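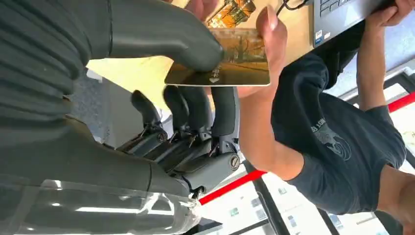

Jan 10, 2018

I don't trust postcards of trees. Every tourist town has one, always autumn, always amber, and the trees always look better than they did when you were standing under them in the drizzle. So when the shop in Lanska had a whole rack of golden-brown avenues with thin white borders, I had my usual speech ready. Then I bought a few anyway.

My complaint is mostly with the color. You can get that honey tone out of any gray afternoon now, with one slider, and once you know it you see it everywhere: hotel lobbies, calendars, the lid of the cookie tin I was given in March. The Tiltosbridge set is the worst I own. The river is orange. I have walked along that river and I can report that it is brown.

Bare trees hold up a bit better, I'll admit. With no leaves to brag about, the picture has to get by on the branches and the path, and a row of trunks going off into the distance is hard to ruin. I still wouldn't pay extra for it. The shop wanted me to pay extra for it — there was a "collector's" shelf at eye level, same size of card as far as I could tell, with a sticker.

I've been sorting the collection since the holidays. It stands at 1454 cards, of which 291 are trees of one kind or another, a figure I find embarrassing given everything I've just said. Most came in a box lot from Zanau that I bid on for the train stations. The listing promised "many rare views." There were 105 cards of the same fountain.

People keep telling me to scan the lot and be done with it. I tried that with the seaside ones. A scan is fine for finding a card again, but it doesn't show you how stiff the thing is, or whether the surface has gone tacky, or what a corner is like after years in a shoebox. You have to pick them up. I hold mine by the edges, and I get twitchy when a visitor puts a thumb on the picture side.

I also looked at the archival sleeves everyone on the forums swears by. Ticona is the shop they all link to. The page says the sleeves will protect a card "for generations," and I'd like to know which generation checked. I ordered one pack. The shoeboxes are staying for now, and the trees go in the one without a lid.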